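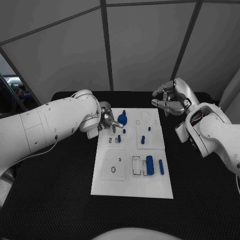 4.2 Swapping the hands

Okay, so the arms were the easy part. We kept both of them for the whole study and only changed what was bolted on the end, and that's where Tane Harawira and I lost most of October. The baseline was the Dredel parallel gripper, which everybody in our lab already knows how to drive. Against it we ran the Minja multi-fingered hand, one per arm, on the same peg tasks.

Figure 3. The two-arm setup with multi-fingered hands over the white task board. The blue parts and the clear acrylic plates are laid out on the board, and the left hand has a finger on the bulb-shaped part.

Each controller got 20 tries per part, with the plates put back in their marked spots between tries. I wrote the first controller myself (plain position control, nothing fancy!) and Ming-te Ko wrote the second, which backs off when the fingertip load climbs too fast. Hers was slower on the big cylinder and much kinder to the small pegs — mine liked to tip them over and then squeeze air.

The grippers split pretty much the way Tane had bet they would. The Dredel won on anything straight-sided that was already standing up. The Minja hand was better on the bulb-shaped part, where two flat jaws kept sliding off the rounded end, and on parts lying flat. It also needed a lot more babysitting: we recalibrated the finger joints after every block, and I'm still not happy with the thumb offset on the right one. Section 4.3 has the timing numbers, split by controller.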